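Natness student project, autumn talk: speaker notes
Slot: 14 minutes plus questions. Presenter: Hanne Steinarsdóttir. Backup: Awuor Kinyua.

Slide 1. Title
Name, course, project name. Skip the course history. Say that the work started in October and that all results come from the second build of the hand tool.

Slide 2. The task
Pick up a bottle from a table, move it to a marked spot, release it upright. Single bottle, single table, no clutter. The course brief from Ouellet asked for a policy learned from human demonstrations with no hand-coded grasp points. Read the brief's success condition aloud: the bottle stands unsupported for 2 seconds after release.
Point out that lying down on the spot counts as a failure, even if the position is right.

Slide 3. Team split
Auður Kragh: finger design and printing.
Brynhildur Baldursdóttir: calibration and time sync.
Awuor: training code.
Hanne: recording protocol, labels, this talk.
Keep to 20 words spoken. The slide has the rest.

Slide 4. The tool
Parallel jaw, two fingers, camera mounted so both fingers stay in view. The operator holds the tool and does the task by hand. The arm in the Banitz room carries the same fingers, so the view during recording and the view during playback are close to the same. Close is the word to use. The arm mount sits slightly higher, and Brynhildur's correction handles most of the offset.
If asked about finger pads: the inner faces are flat. Curved pads were tested on the first build and dropped. They centered round bottles well and made boxes worse.

Slide 5. Recording protocol
300 demonstrations, split between 3 operators. Each one has a start pose, an approach, a close, a lift, a carry, a release and a retreat. The start pose is called out loud before the recording begins. Demonstrations with a regrasp are kept but tagged.
Mention the tag. It matters on slide 8.

Slide 6. Approach distance
Slow down here. Main point of the talk.
The first set had operators starting with the fingers almost touching the bottle. The policy trained on it worked from close range and wandered from anywhere else. In the second set the start pose is farther back, jaws open, bottle between the fingers in the view but well beyond them. The policy then has to learn the last stretch of the approach, where the errors were.
Show the start pose, leave it up while talking.

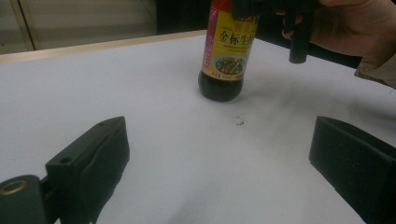
Þórey Overgaard objected at the practice run that a longer approach also gives the operators more room to differ from each other, and that the gain might come from the extra variety and have little to do with distance. She wanted a close-start set with deliberately varied angles as a control. Answer: agreed, it has not been recorded. Say so before someone in the audience does.

Slide 7. Glossy surfaces and labels
Dark liquid behind a curved wall gives reflections that move with the camera. The label does not have that problem, it stays put on the bottle. Masking tests: with the label masked in the input, the approach drifted sideways. With the liquid masked, little change. Conclusion for the slide is limited to this one bottle shape. Do not generalize to clear bottles - there is no data.

Slide 8. Regrasps
Training with the tagged demonstrations left in produced a policy that sometimes opened the jaws after a good grasp. Removing them fixed that and cost some recovery behavior. Final version keeps them out. Awuor has the plots if anyone wants them, backup slide 2.

Slide 9. What is left
Control set from Þórey's comment.
Second table height.
Release timing, still the largest source of tipped bottles.
Hand-over of the recording protocol to the Brullanthorpe group, who start from our written version and need the start pose section rewritten first.

Questions
Repeat each question into the microphone. Hardware questions go to Auður, sync questions to Brynhildur. Leave slide 6 on screen.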